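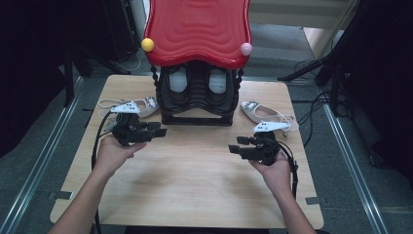

The Felska shoe stand on my table, with the pale flats I bought it for.

Felska Shoe Stand, red and black
2 out of 5

I wanted something small for the flats that get kicked under the bench by my front door. The listing from Grirnwood called this a "statement organizer," which should have warned me. It's a glossy red top with a wavy, rippled surface, rope-style black trim down the sides, and two compartments with white rounded inserts. There are also two little balls on the front corners, yellow and pink. I don't know what they're for and the leaflet doesn't either.

My main gripe is the ripples. Anything you put on top sits crooked, and dust settles in every groove. The page claims it holds 50 pounds. I'm not going to test that.

The compartments are fine if your shoes are plain. Mine have jeweled bits near the toe and long thin straps, and the straps snag on the ribbed divider unless I tuck them in first.

Assembly was quick, I'll give it that. Would I pay full price again? No. Maybe in the November sale, for a kid's room.

Bontu Adugna, 10/27/26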